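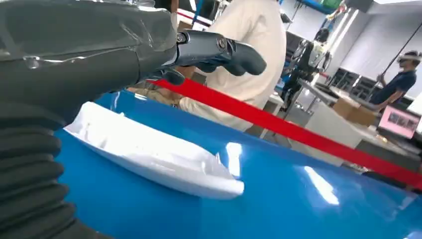
Noura Saliba wrote under my last post that a piano should stand in its new room for three weeks before anyone tunes it, and that paying for a tuning on moving day is money thrown away. My teacher told me the opposite, so I'm asking it properly with the details.

The piano is an Arlow upright that belonged to my aunt. It has been in her front room in Grirkell since before I was born. I'm moving it to my apartment, which is two floors up with no elevator. Gastari quoted me a price that included the stairs and then asked if I wanted their tuner to come the same afternoon. It would be an extra charge.

What I'd like to know:

Should I take the same-day tuning or wait?

Where should it go? I have an inside wall next to the kitchen, or an outside wall under a window that gets sun in the morning. There is a baseboard heater along part of the outside wall. The inside wall has no heater, but I'd have to move a bookcase and I'm not sure where it would go.

Is there anything I should do to the piano before the movers come? The lid doesn't lock and a couple of the keys in the low end are slow to come back up. It was last tuned when my cousin still played it. I don't know the year.

I play most evenings, nothing advanced. I mainly don't want to damage it.

Tarek Sfeir
Posted 2022-02-26

Awwad

Wait. Inside wall. Get it moved by people who have done pianos before and stay out of their way on the stairs. The slow keys are probably from damp and may fix themselves in a dry apartment. Mine did.

Noura Saliba

I'll stand by what I wrote, but let me explain it a little better than I did in the comment.

The move itself usually doesn't put a piano very far out of tune. Carrying it and tipping it on a dolly can shift things a bit, but the pins are tight and the plate is iron. What changes the pitch is the soundboard. It's a large thin piece of wood, and it swells when the air is damp and shrinks when the air is dry. When it swells it pushes up on the strings and the pitch rises, and when it shrinks the pitch drops. Your aunt's front room and your apartment won't have the same air, so the wood is going to change after you get it home. If it's tuned that afternoon, it will be tuned for a room it isn't in anymore.

Three weeks is what I was taught and it has worked for me. Some tuners say less and some say a month. If you're moving it just before the heat goes off for the year, you could wait until that has happened too, and then you only pay for one visit.

Your teacher may be thinking of a piano that is needed right away, for a lesson studio or a recital. In that case you tune it when it arrives and again later, and you accept the cost. You don't need to do that.

There is one more thing to think about with yours. If it hasn't been tuned in a long time, it may be well below pitch all over. The tuner will then have to do a pitch raise first, which is a fast rough pass to bring all the strings up, and then a fine tuning after it. Often the fine tuning doesn't hold very well the first time. Ask about this when you call, because it changes the price. Tell them you don't know when it was last done. Also ask if they'll look at the slow keys on the same visit. It may be the bushings swollen from damp, or dust under the keys, or something that fell in. I have taken a hairpin and a guitar pick out of mine.

For the room, the inside wall is better. Keep it away from the heater in any case, and away from the sun, which bleaches the finish and warms up the case every morning. Next to the kitchen is all right as long as it isn't next to the stove. Buy a cheap humidity gauge and put it on top of the piano. You want it near 50 percent and, more than that, you want it steady. In November, when the heat comes on, you'll see it fall. A room humidifier helps. Don't put plants or a vase on the lid.

Before the movers come:

Take everything off the top and look inside the bench.
Take out any loose music and pencils from inside the case.
Tie the fallboard shut with soft cloth strips – no tape on the finish, it can pull it off.
Measure the stair landing and the turn at the top, and send the numbers to the movers.
Look at the casters. Old ones seize up or crack. Two of mine broke on my last move and left a gouge in the floor, so now I tell the movers to lift it, never to roll it.
Ask what their insurance covers and get it in writing.

You can play it while you wait. It won't hurt anything.

Pedal_Down

I would disagree about waiting, I had mine tuned the next morning and it was fine for a year. But it only went across the street and the houses are the same kind so maybe that's why.

I would worry more about the floor. Get caster cups. And make sure the bookcase has somewhere to go before the truck shows up – we had four people standing in a hallway holding a piano while I moved a bookcase.

Tarek Sfeir

Thank you, all of you. I've told Gastari no to the same-day tuning. They said that was fine and took it off the quote. The landing is narrower than I thought, so they're sending someone to look at it first. The bookcase is going in the bedroom.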